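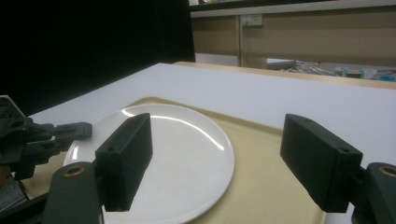 Vorusari 식기 건조대 석 달 사용 후기

안녕하세요. 저는 한국에 산 지 9년 된 외국인입니다. 한국어로 긴 글을 쓰는 것은 아직 어렵지만, 이 제품을 살 때 다른 분들의 후기를 많이 읽었고 도움을 받았기 때문에 저도 써 보기로 했습니다. 어색한 표현이 있으면 양해 부탁드립니다.

제가 산 것은 Vorusari의 2단 식기 건조대입니다. 폭이 제일 좁은 모델이고 색은 흰색입니다. 가게 이름은 Olmedo이고, 온라인으로 주문해서 이틀 뒤에 받았습니다. 제 돈으로 샀습니다.

우리 집 부엌은 아주 작습니다. 싱크대 오른쪽에 남는 자리가 70센티미터밖에 없고, 거기에 밥솥도 놓아야 합니다. 전에는 1단 건조대를 썼는데 냄비 하나를 올리면 그릇을 놓을 데가 없었습니다. 그래서 설거지를 하고 바로 수건으로 닦는 생활을 오래 했습니다. 같이 사는 친구 Ngân Phan 씨는 수건으로 닦는 것을 아주 싫어합니다. 건조대를 바꾸자는 말도 그 친구가 먼저 했습니다.

조립

나사는 없고 기둥을 구멍에 끼우는 방식입니다. 설명서에 그림만 있고 글이 거의 없어서 저한테는 오히려 편했습니다. 다만 왼쪽 기둥과 오른쪽 기둥이 비슷하게 생겼는데 서로 바꾸면 안 들어갑니다. 저는 이것을 몰라서 힘으로 누르다가 손바닥이 아팠습니다. 기둥 안쪽에 아주 작은 글씨로 L, R이 써 있으니 먼저 확인하시기 바랍니다. 조립은 혼자서도 할 수 있습니다.

접시 칸

아래 단에 접시를 세우는 칸이 있습니다. 칸 사이가 좁은 편입니다. 평평한 접시는 잘 서 있지만 파스타 접시처럼 깊은 것은 한 칸을 건너뛰고 꽂아야 합니다. 국그릇은 비스듬하게 놓으면 굽에 물이 고입니다. 저는 국그릇을 위 단에 엎어서 놓고, 아래 단은 접시만 씁니다. 이렇게 정한 다음부터는 불편이 많이 줄었습니다.

위 단에는 가벼운 것만 올리는 것이 좋습니다. 설명서에는 5킬로그램까지 된다고 나와 있습니다. 무쇠 프라이팬을 한번 올려 봤는데 부러지지는 않았지만 가운데가 조금 내려가는 것이 보여서 바로 뺐습니다. 그 뒤로 프라이팬은 그냥 가스레인지 위에서 말립니다.

물받이

물받이는 제일 마음에 드는 부분이고 제일 실망한 부분이기도 합니다. 앞으로 살짝 기울어져 있어서 물이 싱크대 쪽으로 흘러갑니다. 주둥이 방향도 세 쪽으로 바꿀 수 있습니다. 그런데 주둥이 끝이 짧습니다. 우리 싱크대는 테두리가 높은 편이라서 물이 테두리를 못 넘고 밑으로 떨어집니다. Olmedo에 문의했더니 Patricio Collado라는 직원분이 연장 주둥이를 따로 판다고 답장을 주셨습니다. 답장은 친절하고 빨랐습니다. 하지만 배송비를 생각하면 조금 아까워서 저는 건조대 뒤쪽 다리 밑에 고무 받침을 하나씩 더 붙였습니다. 높이가 올라가니까 물이 잘 넘어갑니다. 싱크대 테두리가 낮은 집은 이런 고생을 안 하셔도 됩니다.

청소는 쉽습니다. 물받이만 앞으로 당기면 빠집니다. 저는 구연산을 물 500밀리리터에 한 숟가락 넣어서 물때를 닦습니다. 모서리가 둥글어서 스펀지가 끝까지 들어갑니다. 반대로 기둥이 끼워지는 구멍은 닦기가 힘듭니다. 면봉을 써야 합니다.

수저통

솔직히 말하면 수저통은 별로입니다. 바닥 구멍이 커서 얇은 젓가락이 빠집니다. 한국 쇠젓가락은 거의 다 빠진다고 보시면 됩니다. 바닥에 실리콘 망을 잘라서 깔았더니 해결되었지만, 한국에서 파는 제품이면 이 부분은 고쳐 주었으면 좋겠습니다.

다른 제품과 비교

전에 쓰던 것은 Pruvar의 1단 제품이었습니다. 철망의 두께는 Pruvar가 더 두껍고 튼튼한 느낌이 있었습니다. 하지만 이음매에 녹이 생겨서 버렸습니다. Vorusari는 지금까지 녹이 없습니다. 석 달밖에 안 되었으니까 아직 믿을 수는 없고, 장마가 있는 7월을 지내 봐야 알 것 같습니다. 그때 변화가 있으면 이 글에 덧붙이겠습니다.

추천하는 분: 그릇이 많지 않고 부엌이 좁은 분, 납작한 접시를 많이 쓰는 분.
추천하지 않는 분: 무거운 냄비를 건조대에서 말리고 싶은 분, 싱크대 테두리가 높은 분.

별점은 다섯 개 중에 네 개입니다. 수저통 때문에 하나를 뺐습니다. 연장 주둥이를 써 보신 분이 계시면 길이가 몇 센티미터인지 댓글로 알려 주세요.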